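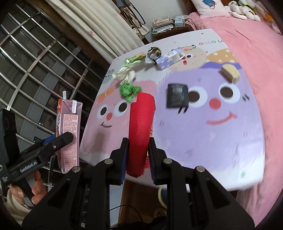
Flullimville Water District - Operations Meeting Minutes, 9th July

Present: Viorica Lazăr (chair), Teófilo Guzmán, Shih-chieh Mok, Brândușa Dobre (minutes)
Apologies: Lăcrămioara Pîrvu

1. Previous minutes
The May minutes were accepted with one correction. Item 4 should read "Grecu Street main", not "Grecu Street valve".

2. Pressure complaints, Zedville zone
TG reported low evening pressure at the upper end of the zone. Loggers were fitted at two hydrants. Readings fall between 6 and 8 p.m. and recover overnight. The pressure reducing valve at the zone inlet is set correctly. TG suspects a partly closed gate valve on the 100 mm line.
Action: TG to check all gate valves on the line and report positions.

3. Meter replacement
SM gave the count to date: 343 meters replaced out of 900 in the current phase. Remaining stock is enough for the Plavell side only. Two old meter boxes were found flooded and have been put on the repair list. VL asked that final readings be entered the same day - late entries held up billing in May.
Action: SM to order further meters. BD to send crews the revised entry form.

4. Grecu Street main
Three repairs on the same section since the last meeting. VL prefers replacement of the full section over further clamps. Trench reinstatement was quoted separately at $4,000 and does not include the sidewalk.
Action: VL to request a combined quote.

5. Flushing schedule
Dead-end mains in Plavell to be flushed first, then Zedville. Notices to go out two days ahead. Deferred in part - LP holds the hydrant list.

6. Other business
Spare key for the chlorine store is still missing. BD to have the lock changed.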